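Seite drucken | Per E-Mail senden

Protokoll der Hausversammlung, Wohngenossenschaft Solia
Montag, 19:00 Uhr, Gemeinschaftsraum im Erdgeschoss
Leitung: Ikhsan Lumbantobing
Protokoll: Karlijn Smits

1. Begrüßung und Tagesordnung

Ikhsan Lumbantobing begrüßt die Anwesenden. Die Tagesordnung wird angenommen mit einer Änderung: Der Punkt Regenwasser wird vorgezogen, weil zwei Parteien früher gehen müssen. Das Protokoll der letzten Versammlung wird genehmigt. Auf Wunsch der Wohnung im Dachgeschoss wird ergänzt, dass die Klingelanlage im Hinterhaus immer noch nicht repariert ist.

2. Regenwasser im Innenhof

Bei starkem Regen läuft das Wasser vom Dach des Hinterhauses über den Hof und bleibt vor der Kellertreppe stehen. Im Juni war es so hoch, dass die unterste Stufe nicht mehr zu sehen war. Die Firma Bühler hat den Hof besichtigt und schlägt vor, zwei Fallrohre an einen Tank im Hof anzuschließen und den Überlauf in das Beet zu führen. Der Preis für den Tank mit Anschluss beträgt 1.585 Euro. Die Erdarbeiten sind darin nicht enthalten. 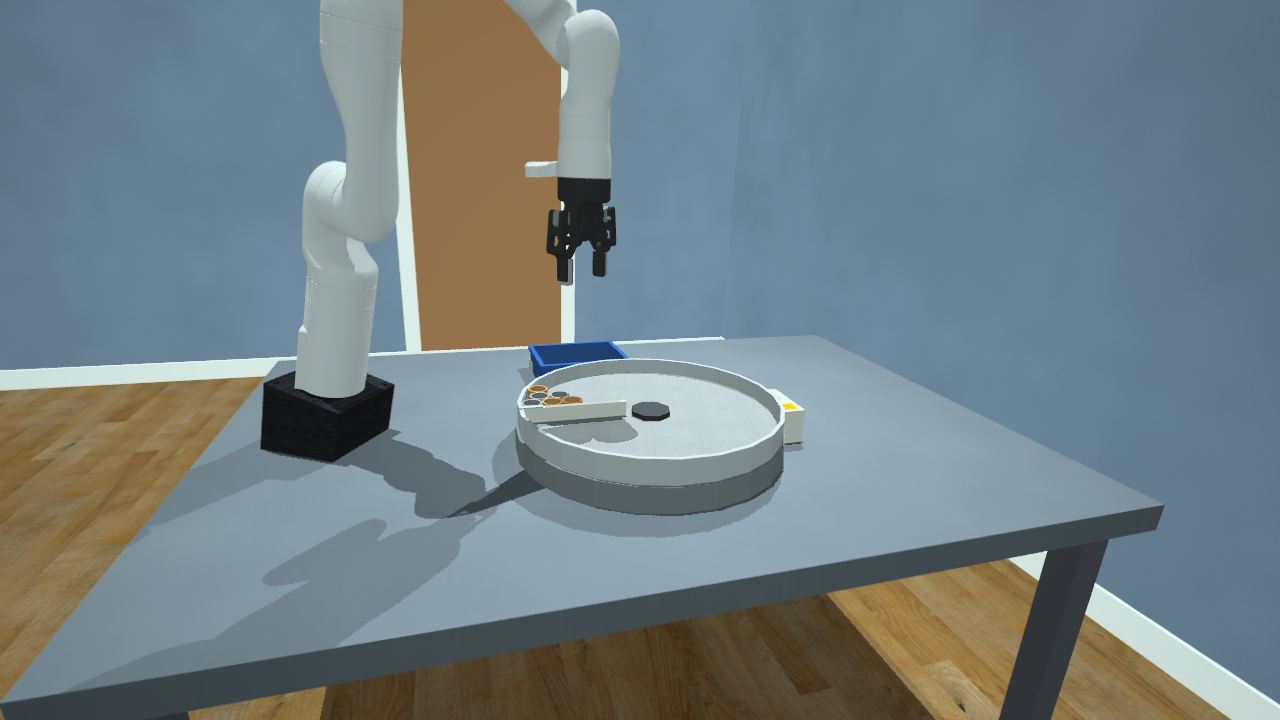
Man könnte die Erdarbeiten selbst machen, wenn sich an einem Samstag genug Leute finden. Der Graben muss 50 cm tief sein und endet vor der Wurzel des Kirschbaums. Bühler hat darauf hingewiesen, dass der Überlauf nicht direkt an der Hauswand liegen darf. Der Abstand ist noch auszumessen.

Es wurde länger gesprochen über die Größe des Tanks. Ein Teil der Anwesenden möchte das kleinere Modell mit 300 Litern, das man hinter den Fahrradständer stellen kann. Die anderen befürchten, dass dieses Modell nach einem einzigen Gewitter voll ist und dann das alte Problem wiederkommt. Ein Angebot von der Firma Relton für einen unterirdischen Tank liegt vor, es ist aber deutlich teurer und der Hof müsste dafür ganz geöffnet werden.

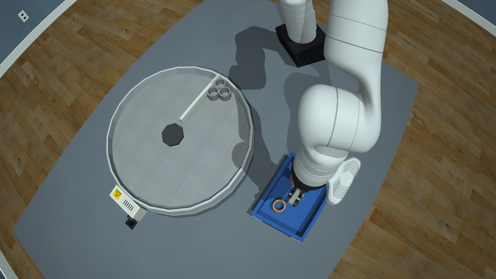
Karlijn Smits wendet ein, man solle zuerst die Dachrinne reinigen lassen, bevor man über die Tankgröße entscheidet. Nach ihrer Beobachtung kommt ein großer Teil des Wassers gar nicht in das Fallrohr, es tritt vorher über den Rand der Rinne. Diesem Vorschlag wird allgemein zugestimmt.

Beschluss: Die Dachrinne am Hinterhaus wird gereinigt. Das Angebot von Bühler bleibt offen bis zur nächsten Versammlung. Das Angebot von Relton wird abgelehnt. Einstimmig, eine Enthaltung.

3. Waschküche

Die Liste für die Waschzeiten wird von mehreren Parteien nicht mehr benutzt. Man einigt sich, dass sie ab sofort wieder neben der Tür hängt und dass ein eingetragener Termin nach einer halben Stunde Verspätung verfällt. Wäsche, die in der Maschine vergessen wurde, darf herausgenommen und auf die Ablage gelegt werden. Der Trockner macht seit einigen Wochen ein lautes Geräusch beim Anlaufen. Ikhsan Lumbantobing fragt beim Kundendienst nach, ob sich eine Reparatur noch lohnt. 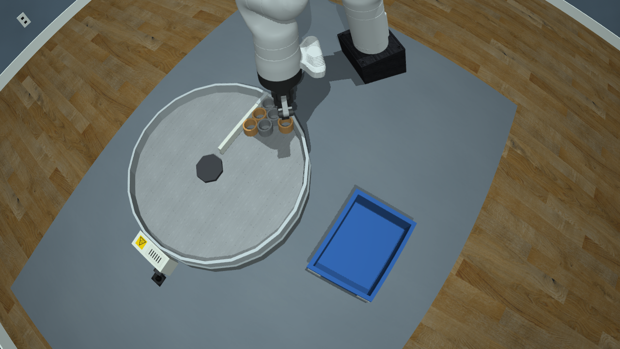
Abb.: Greifer über den kurzen Hohlzylindern in der runden Schale

Der Vorschlag, die Waschküche am Sonntag zu schließen, findet keine Mehrheit. Es bleibt bei der bisherigen Regelung, nämlich keine Schleudergänge nach 20 Uhr.

4. Hoffest

Das Fest soll wieder an einem Samstag im September stattfinden. Aus der gemeinsamen Kasse werden 100 Euro für Getränke und Holzkohle bewilligt. Das Essen bringt jeder selber mit, wie im letzten Jahr. Die Bierbänke können bei der Nachbarschaft in der Peltonstraße ausgeliehen werden, sie müssen aber am nächsten Morgen zurück sein. Wer Musik machen möchte, meldet sich bei Karlijn Smits.
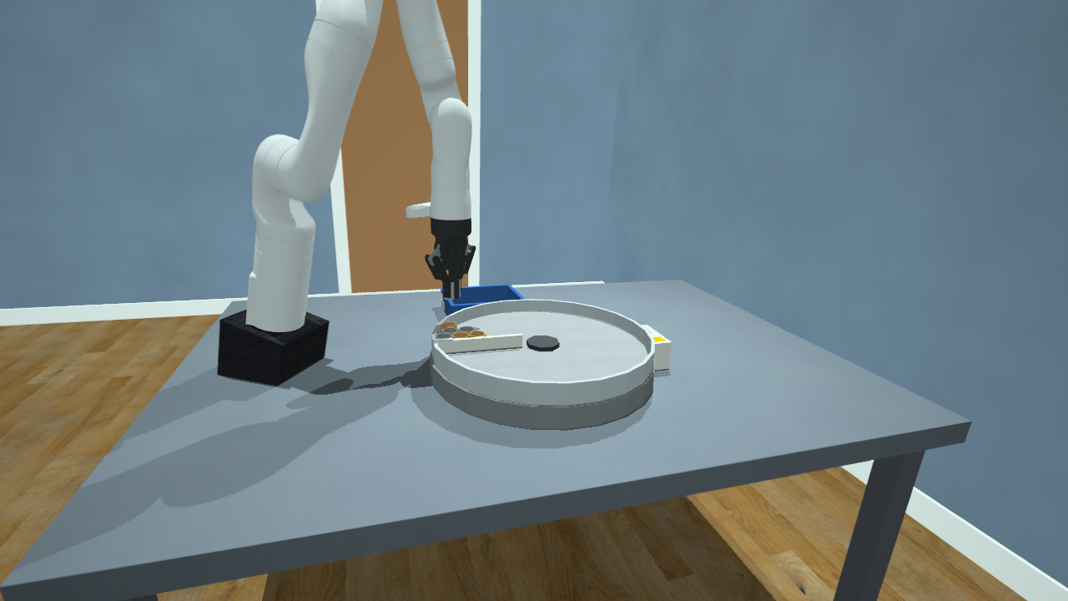
5. Verschiedenes

Der Schlüssel zum Fahrradkeller fehlt seit zwei Wochen. Wer ihn hat, wird gebeten, ihn in den Briefkasten der Genossenschaft zu werfen.

Die Kinder aus dem Vorderhaus bitten um Erlaubnis, die Mauer bei den Mülltonnen zu bemalen. Es gibt keine Einwände, solange die Farbe für draußen geeignet ist.

Ende der Versammlung: 21:10 Uhr.

Kommentare

Dachgeschoss links: Danke für das Protokoll. Die Klingel geht weiterhin nicht, bitte fest anklopfen.

M. aus dem Vorderhaus: Ich kann beim Graben helfen, aber nicht am Wochenende vom Hoffest. Einen Spaten habe ich auch.

Karlijn Smits: Der Schlüssel vom Fahrradkeller ist wieder da!

Kontakt | © Wohngenossenschaft Solia | Nach oben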